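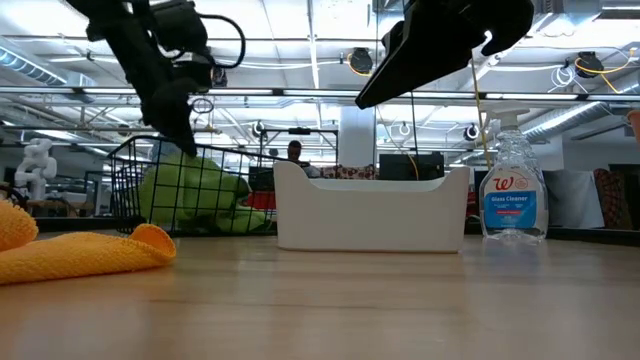

Clistside House
Shared Playroom: Table and Cleaning Supplies Check
Date: 20 Jul 2024
Room: Druston Room, ground floor
Next check due: August

1. Tabletop clean, no splinters or raised grain
PASS. Wood is in better shape than the chairs, which have their own form and their own problems.

2. Table steady when leaned on
PASS. Leaned on it for 90 seconds. Did not enjoy it.

3. Wire basket: no broken bars, no sharp ends
PASS. Ran a cloth around the rim to see if it would snag. It came away whole.

4. Soft toys clean, seams closed, nothing coming off
PASS WITH COMMENT. The green plush takes up most of the basket. Seams are fine. If anyone is planning to buy it a friend, please buy a second basket first.

5. Plastic bin: no cracks, edges smooth
PASS. White bin, low front, plain as toast. Still no label, as noted last time and the time before that. Label it.

6. Cleaning products stored out of children's reach
FAIL. Glass cleaner on the table, next to the bin. There is a cupboard. It has a lock, and the lock has a key, on hook 5. Move the bottle before the room opens.

7. Spray nozzles turned to OFF when not in use
NOT CHECKED. See item 6. Will check when the bottle is where it lives.

8. Cloths clean and put away
FAIL, mildly. Yellow-orange microfiber cloth left at the end of the table. Somebody folded it, so I am not giving up hope. Laundry, then cupboard.

9. Floor clear between table and door
PASS. Moved one shoe. It is at the front desk.

10. Supply sheet up to date
FAIL. Sheet says we own 188 cloths. I believe someone leaned on the 8. Count them and write down the real number.

Result: 3 fails, 1 not checked
Recheck within 2 days, items 6, 7, 8 and 10 only
Copies: front desk, Travarden office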